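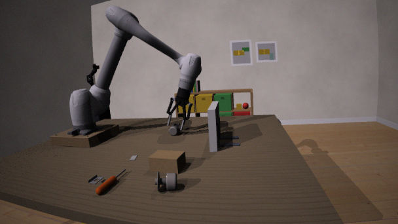 Spelling Lists Need Fewer Words

The fourth grade spelling book used in Rurton schools has 3,000 words in it. To get through them all, a class has to take on a new list every week and drop the old one the minute the Friday test is over. I think that is a poor way to teach spelling.

I taught from the book for years. My students would score well on "necessary" in September and write "neccesary" in a book report two weeks later. The test measured what they could hold in their heads overnight.

I would cut the book down to 241 words, the ones children that age use in their own writing and get wrong. Put them on the wall. Bring each one back several times before summer, in dictation, in short paragraphs, in letters home.

Parents sometimes tell me a shorter list is an easier list. It isn't easy to spell "separate" right every time you need it. Long lists look serious on paper, and publishers like Sikico sell them for that reason. I would take 50 words a child owns over a full workbook.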